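Cotivley cell, upkeep meeting: minutes
October
Posted by the Flullden workshop desk
2 min read

1. Previous actions
The minutes of the last meeting were agreed. The spare network lead has been labelled and put in the cell drawer. The Indar order for gripper fingertips is still open.

2. Simulated cell
The table model was reloaded after the base was moved in the scene file. Collision checks now run against the table, the plant pot and the chairs. Run 1423 was stopped at step 264 with a joint limit warning at the wrist. The start pose is to be changed before the next run.

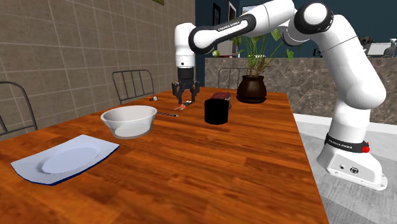 Fig. 1. Simulated cell, arm over the far left part of the table, wrist pointing down.

3. Gripper
The finger model does not match the hardware file supplied by Szilágyi. The offset is 2 mm along the tool axis. It was agreed to correct the model and leave the controller values alone.

4. Real arm
Base bolts checked and marked. Brake test passed on all joints. The fan filter in the control box is to be changed at the next stop.

5. Actions
Workshop: correct tool offset, rerun 1423.
Stores: chase Indar.
Cell desk: filter change, update the log.

Meeting closed at 11.40.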